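Home | Units | Handouts | Lab bookings | Contact

We use cookies to keep you logged in and to remember where you were up to. OK / Change settings

Posted in February by Harriet Abernathy

Comparing hand-held grippers: notes for the second lab

Hello again everyone, and thank you for being so patient last time while we got the logins sorted (it always takes longer than I think it will, and I do plan for it, I promise). These notes go with the practical session. Please read them beforehand if you can manage it, even if that means on the bus.

We have two grippers to compare this term, the Flindent and the Toletari. Both are held in the hand, and both let you record a task without an arm in the room at all, so what you are learning to judge is how the fingers behave and what the camera on the tool manages to see while they do it. Amparo Giraldo will run the bench side and I'll wander about being helpful, or trying to be.

A word on fingers first. A soft lattice pad gives a little when it meets something, spreads the load, and forgives you for coming in crooked. It also hides small errors in your approach, so a grasp that felt lovely in the hand may look quite untidy when you play it back. Write down how it felt before you watch the recording. Syafiqah Wibisono's group did it the other way around last year and found they couldn't remember what they'd felt, only what they'd seen!
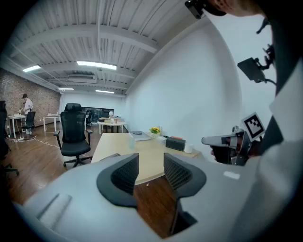

Now, the wide lens. A fisheye view gives you a great deal of the room for free, and that helps enormously with tracking, but it squeezes everything near the rim. Straight edges bow, and distances out there are hard to judge by eye. Keep the object you care about close to the middle, between the fingertips, and don't swing the tool quickly from one side to the other. Slow and a bit boring is what we're after.

If your tool carries a marker plate, keep your knuckles and sleeves clear of it. Check the plate is tight before you start and again when you swap over, as a plate that shifts partway through will spoil the whole run.

For each gripper, please do 6 grasps of the same object from the same starting spot, then change hands with your partner and repeat. Record at least 500 frames before you stop. Note any slips, any regrasps, and anything odd about the trigger (the Toletari's feels stiff to me, though Amparo says I'm imagining it).

Bring your notes to the tutorial, however scruffy. Carola Mühlbauer has the spare pads if yours start to tear at the corners, and she'd much sooner hear early than late.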